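# Week 9 notes: collecting demonstrations for the folding task

Okay, so last time we ended with me waving my hands about why a policy is only as good as what you feed it. Today is the feeding part. 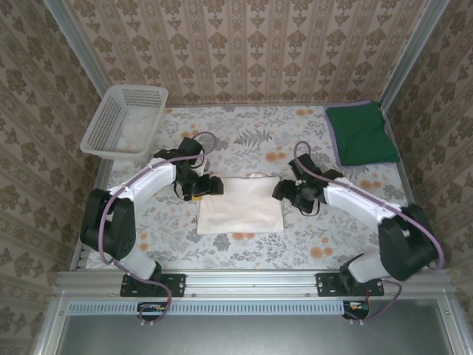
I keep hearing the same question after lecture, which is some version of "how many episodes do I need?" I'll give you my number for the folding assignment (600 per group) but please don't treat it as a law of nature. The Kikach set that I'll share with you has 1246 episodes in it, and a policy trained on the first 600 did nearly as well on my tests as one trained on the whole pile. What hurt was which episodes we'd picked, and I want to spend most of today on that.

## What counts as one episode

An episode starts with both arms at home and the cloth somewhere on the mat. It ends when the fold is finished and both grippers are open and clear of the fabric. Please don't stop recording while a jaw is still closed! The policy will happily learn that hanging on forever is how you finish, and you'll spend an afternoon wondering why it never lets go.

Keep these in every episode:

- both arms' joint positions and gripper openings, on the same clock
- the fixed camera view of the cell
- the task sentence ("fold the cloth in half, then in half again")
- a success mark, which you set yourself at the end

The success mark is yes or no. Midetti (our recording tool, install notes are on the course page) will let you type in "sort of," and I've seen what happens to a dataset full of "sort of." Pick one.

## Vary the start, keep the goal

This is where most groups go wrong. You get good at the task, you find a comfortable starting spot, and then you do that same spot over and over because it's quick. Lovely smooth data, and a policy that falls apart when the cloth is turned a little.

So we use start cards. There are 18, each with a position and a rotation for the cloth, and you shuffle the deck before each session. Do the card you drew, even if it's the annoying one near the corner. If the cloth lands a bit off from the card, leave it. I like a bit off.

Things to change between sessions: which cloth you fold, where the other laundry sits, and the room lights (blinds up for some, down for others). Things to leave alone: the camera, the arm mounts, the mat. If you bump the camera, write it in the log and start a new session folder. I mean it about the folder, because I can't untangle it for you later.

## Two arms, one operator

Driving both arms at once feels awful for the first half hour and then it sort of clicks. A few things that helped me:

1. Bring both grippers over the cloth and pause for a beat before you grab. Just a beat, though. Long pauses teach the policy to dither.
2. Pinch a corner from the side whenever you can. Coming straight down tends to press the fabric flat against the mat and you end up closing on nothing.
3. Move the arms together on the lift. If one leads, the cloth twists.
4. Check your cable slack before a wide reach. Do this with the arms powered down, please.

And if you miss a grasp, keep going! Back off, try again, finish the fold. Those recoveries are gold. A dataset where every grasp works the first time has nothing to say about the moment after a miss, and your policy is going to miss plenty. What I'd throw away is an episode where you got confused and wandered, or one where a hand came into the cell.

## Before you leave the lab

Watch 9 of your episodes all the way through, chosen at random, at normal speed. Yes, it's dull. You're looking for frozen video, a gripper reading that never changes, and success marks that don't match what happened. Golestani (the shared drive, same login as before) takes uploads until 6 p.m., so leave time for the transfer.

## For next time

Read the Allgate report, sections on action chunking only. You can skip the hardware appendix unless you're curious. Bring one episode you'd delete and one you argued over as a group, and we'll look at them on the big screen. We'll also get into whether failed episodes are worth keeping in a separate pile, which I've changed my mind on twice this term already.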